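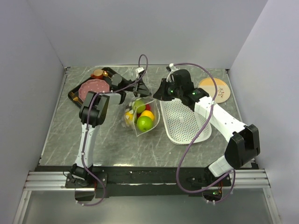

Fruit week, or why I have not answered your texts

Posted in May by Estíbaliz Vallejo

Quick one before the lab closes at 6. Robotics club is eating my life again, so sorry to everyone waiting on a reply.

The task this month is fruit bagging. Both arms, clear plastic bag, apples and the rest of it, and a basket next to it. Cayetano Bravo wrote the task sheet and it fits on one page. Looks easy on paper. It is not easy. A plastic bag has no shape of its own, it just does what it wants, and the cameras hate it becuase it's shiny and see-through and there's fruit showing behind the crinkles.

Our team is called Skerkora. Don't ask, we voted at lunch. The other team is Casik and they went for some big learned thing. We're still mostly on demos – you drive both arms by hand, record it, do it again. We have 342 recordings so far. Cayetano threw out 200 of the early ones. Painful. He was right though, my first batch was me learning to drive.

Stuff I have learned:

Grippers too close together = bad. When both tips come in over the bag you get maybe a finger of space between them and one twitch and they knock. We slowed everything down near the middle of the table and it got better.

Round fruit rolls. Yes, I know. But it rolls when you let go a bit too high, and then it rolls more.

Cables. Ours are purple, which I love, but they swing out over everything and I keep planning moves around them. Tied the left one down along the arm. The right one still droops over the basket and I need to fix that before Thursday.

Put the plate and the tray back where they go when you're done. They are in the recordings too!! If someone scoots the pink plate over, it's a different table as far as the model cares. Looking at you, Tuesday-me.

Next up is the Alcaraz round, 2 teams from our club and I think four from other schools. You get the fruit when you get there, so no practicing on your one favorite apple. I want the squashy stuff sorted by then. Anyone has a good trick for keeping a bag open while the other hand goes in, please comment, I will try anyhting.

Ok, they're turning the lights off. More when I have slept.

Last updated: Thursday, 5:52 pm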